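Bench notebook: what to ask for in the next round

October 22, 2018 – posted by the Canovdale bench
2 min read
Print | E-mail

Budget sheet is due, so I am writing down what we need before I start writing down what we want.

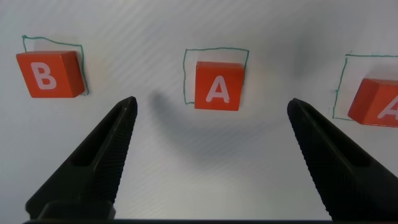

The line has 4000 in it for the year. From that we have to find spare fingers, a second wrist camera and whatever Kuvmont charges for shipping, a figure they treat as a state secret until the invoice.

Fingers first. Kuvmont wants 226 a pair and sells the ridged pads separately at 37 a set. We asked in August if the pads could come already fitted. They can, at the price of a pair plus a set plus a fitting fee. I own a screwdriver. Two pairs, four sets of pads, no fee.

Camera: 600 for the same model we have. Flisadik has a nicer one with a nicer lens and a bracket that fits none of our arms. Stay with what we have. Matching calibration files are worth more to me than a prettier picture of a block.

Placement targets: still marker on a white board, squares drawn by hand. Blocks keep ending up low in their squares, and I can't say how much of that is the arm and how much is my drawing. Pace offered a printed mat with proper fiducials. Get a written quote, and ask if it comes in matte – our board has a shine to it and I would like one less thing to argue with.

Not buying: the second arm. It has been on the wish list so long it should have its own desk. Leave it there.

To do
– ask Kuvmont for shipping in writing, before the order this time
– mat quote from Pace, matte finish
– check that the old camera cable will do for the new camera
– redraw the squares with a ruler, cost zero

Whatever is left goes to more blocks. Letters don't matter, same size as the current ones.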